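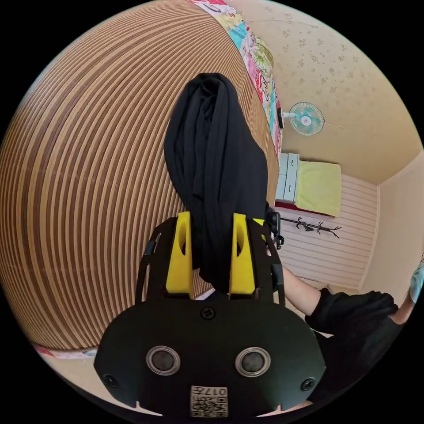

4. Adding passports and visas to a traveler profile

Zemenier Travel Desk uses the documents stored in a traveler profile to decide which entry rules apply to a trip. If a profile holds no passport, the trip is saved but the entry check is skipped and the itinerary shows a gray flag. This section covers entering a passport, adding a second nationality, recording visas and setting expiry alerts.

You need the Editor role or higher. Travelers can edit their own profiles if self-service is turned on (see section 2).

4.1 Adding a passport

1. Open the People tab and select the traveler.

2. Select Documents, then Add document.

3. In the Type list, choose Passport. Do not choose National ID, even if the traveler uses an ID card for some borders. ID cards are entered separately in 4.4.

4. Choose the issuing country. This is the country that issued the booklet. It may differ from the country of residence.

5. Type the passport number with no spaces or dashes.

6. Enter the surname and given names as they are printed in the machine-readable lines at the bottom of the photo page. Accented letters are written without accents there. Dwight Bélanger, for instance, is entered as BELANGER in the surname field and DWIGHT in the given names field. The display name at the top of the profile keeps its accents.

7. Enter the issue date and the expiry date.

8. Enter the number of blank visa pages left, if you know it. You can leave this field empty.

9. Select Save. The status changes from Draft to Unverified.

10. Ask a second Editor to compare the entry with the booklet or a scan and select Verify. The person who typed the entry cannot verify it.

Note: Some countries count the validity of a passport from the day of arrival and others from the day of departure. Travel Desk applies the rule for each country on the itinerary, so enter the true expiry date. Do not shorten it to build in a margin.

Caution: Deleting a passport also deletes every visa attached to it. If the booklet has expired but still holds a valid visa, set the passport to Expired, keep visas. Do not delete it.

4.2 Adding a second nationality

A traveler may hold up to three passports in one profile.

1. Repeat the steps in 4.1 for the second booklet.

2. On the Documents page, drag the passport used most often to the top of the list. It becomes the default for new trips.

3. To use a different passport for one trip, open the trip, select Entry check, and pick the passport from the list beside each border crossing.

4. Select Run check again. Results from the earlier check stay visible in the trip history.

Note: Many countries require their own citizens to enter and leave on that country's passport. When this applies, the crossing is marked with an orange triangle and the list is locked. An Administrator can unlock it, but must type a reason.

4.3 Recording a visa

1. Open the passport that contains the visa, or the passport it was issued against if it is electronic.

2. Select Add visa.

3. Choose the destination and the visa class. If the class is not listed, choose Other and copy the wording from the visa.

4. Enter the "valid from" and "valid until" dates.

5. Enter the permitted length of stay in days. This is a separate figure from the validity dates. A visa may be valid for a year and still allow only short visits.

6. Set Entries to Single, Double or Multiple.

7. Select Save.

Once the traveler has used a single-entry visa, open it and select Mark as used. Travel Desk does not receive border records and cannot do this for you.

Caution: A visa waiver or electronic travel authorization is not a visa in Travel Desk. Record it under Authorizations. If it is entered as a visa, the check may show green for a trip that needs more paperwork.

4.4 ID cards and residence permits

Follow the steps in 4.1 and choose National ID or Residence permit in step 3. For a permit, also fill in the category printed on the card. Permits are used in the check only when the traveler's passport is current.

4.5 Setting expiry alerts

1. Go to Settings, then Alerts.

2. Turn on Document expiry.

3. Set the first alert. The default is 12 months before expiry, and most offices leave it there.

4. Set a reminder interval, or choose None.

5. Under Recipients, add at least one person besides the traveler.

6. Select Send test. If the test message does not arrive, check the mail settings in section 3 before you continue.

4.6 Messages you may see

Code 423: Another Editor has the profile open. Wait until they close it, or ask an Administrator to release it.

Code 822: The expiry date is earlier than the issue date. Check the order of day and month.

Gray flag: No verified passport is available for this trip.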